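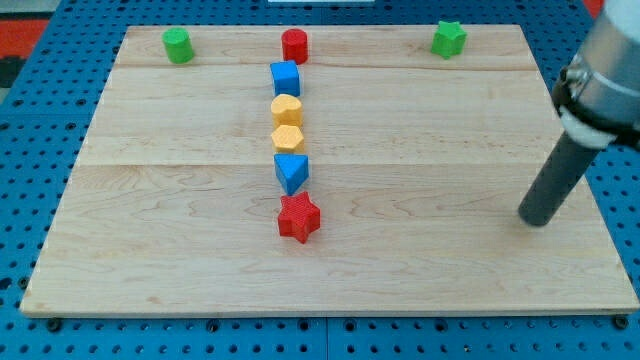 3.2 Cell Setup and Upkeep

Figure 3. The Moradi cell with the rod tool fitted and the block set on its maple board.

The arm pushes blocks with a plain rod held in a collar under the wrist clamp. The clamp is the part we trust least. Its small bolt works loose after 370 pushes or so, by our log, and the tip then drifts just enough to ruin a day's data without looking wrong. We now check the bolt every 40 pushes and swap the rod at 3000. The perforated blue table has given us no trouble - it has no moving parts. Re-zeroing the tip takes 15 minutes, or a full morning if the offset is entered with the wrong sign, as the second author (Merrick) has shown twice.

Last updated: April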